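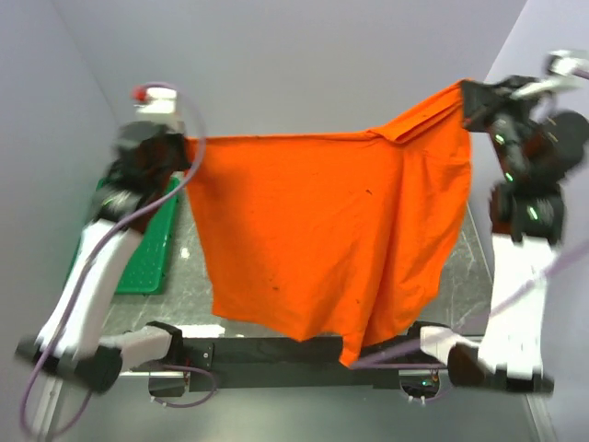 Cloth Handling Gallery: Orange Cloth, Gray Bench

Plemstead textile room, page 12 of 15. Posted Thursday, December 6, 2018.

The pages in this set cover how a flat piece of fabric hangs, creases and folds when it is held by its corners. The bench stock comes from Rullow and is logged by color and lot. Cloth on this page is lot 327, orange. Lots received before September are on the earlier pages.

Upper corners
Held left and right, with the right corner higher than the left. The top edge slopes to match. For a square fold the two corners should be level before the cloth is lowered – a slope at the top carries through to the first crease.

Flap, upper right
A section of the fabric is folded over on itself near the right corner, so the cloth is layered there. Log this as a corner flap. It has to be opened out before the edges are matched.

Body
Loose vertical folds. Tension across the top does little for the lower part of the cloth, which hangs under its own weight.

Lower edge
Uneven, with a pointed fold near the center as the lowest part. Measure drop from this point and from both sides, and enter all three on the Skaltura sheet.

Surface
A few small dark specks. Note them under "marks" and leave the cause blank unless it has been checked.

Bench
Gray top with darker, marble-like streaks, light gray walls. Orange reads clearly against both. The green perforated tray is on the left side of the table.

Notes on use
Captions follow the Zhong fold terms, second list. Up to 16 entries can be logged per lot; start a new sheet after that. Page 13 continues with lot 327.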